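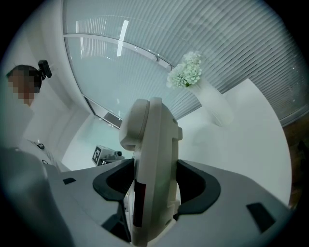
Ilamgate Community Kitchen, Opening Crew

Walk-through checklist, October 5, 2018
Checked by Margit Backlund

1. Exits and hallway: OK. Both doors swing freely, and the new mats lie flat. Love them!
2. Fire extinguishers: OK. Tags punched through April.
3. Fridge: 5 degrees on the dial. A bit high, so Washington turned it down and will read it again at closing.
4. Knife rack: one loose screw, tightened on the spot (thanks, Thaís!). 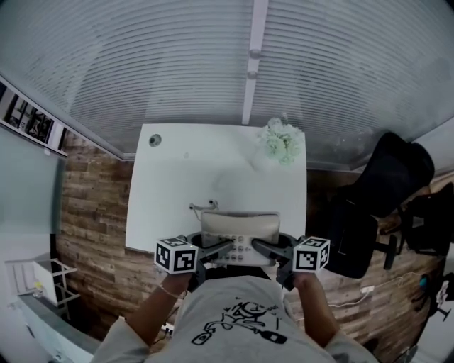

5. First aid box: burn gel is low. Elaine Caldeira is ordering more.
6. Gas shutoff: OK, and the label is finally big enough to read from the stove!
7. Back step: still wobbly. Please use the side door until it's fixed.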